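Getting the black stuff clean (and other spring jobs)

Mar 21, 2026

I have finally had a proper go at the big room and I am so pleased with it that I want to tell somebody, so you lot are getting it!

Regular readers will know the room I mean. It's the long one at the back that I share with Naima Saber for sewing, storage and the odd bit of dancing when the radio is good. We moved everything in last November, said we'd sort it out after the weekend, and then went on climbing over it all winter. There were 46 boxes at one point. I know because Naima numbered them with a marker pen and then lost the list, so box 31 could be buttons or it could be a fondue set.

Anyway, the fabric. I've got a real weakness for black cloth. Black velvet, black wool, black cotton drill, I love the lot, it makes every other colour in a room look better. What it also does is collect every speck of dust in the postcode. You can brush it down at breakfast and by lunch it's got a little snowfall on it again. I've tried damp rubber gloves (good on velvet, hopeless on wool), a dry sponge, and a lint roller from Danden that takes the fluff off beautifully but gets through its sheets at a shocking rate. 100 sheets in a refill and I did not have many left by teatime.

My favourite so far is the clothes brush Yasir Satti gave me. It's an old one with stiff bristles and a handle that has been mended twice, and you just go down in long strokes, always the same way, and finish with a barely damp cloth. It's such a satisfying job. Put some music on, open a window, start at the top. If you start at the bottom you'll only be doing it again.

Then there's the floor. I'm a great believer in pulling things away from the wall once in a while, because the edges are where it all goes. I found three thimbles, a tape measure, a train ticket to my sister's and enough thread to knit a small animal. I swept it, hoovered it, then washed it with plain warm water and a drop of washing-up liquid, and what a difference! It's a pale floor and I'd forgotten how pale.

The walls only needed a wipe. I went round them with a soft cloth on the end of a broom, which Naima thinks is ridiculous, but she's taller than I am. We'd talked about painting them a colour, and I had a tin of Golestani green all picked out in my head, but now I've seen them clean I think the off-white can stay. It gives your eyes a rest. There's plenty going on with the red and white check as it is, and I wouldn't part with that for anything. It's so cheerful! Every time I come in with a cup of tea it makes me smile, even on a grey morning.

Next up is the shelving. Yasir is coming over with his drill, and I've promised him soup. I want one deep shelf for the folded cloth and a shallow one for jars, and I'm hoping to get the last of the boxes opened while he's here. If anyone finds the fondue set in number 31, we're having cheese for tea.
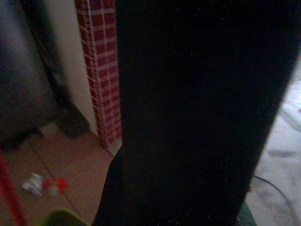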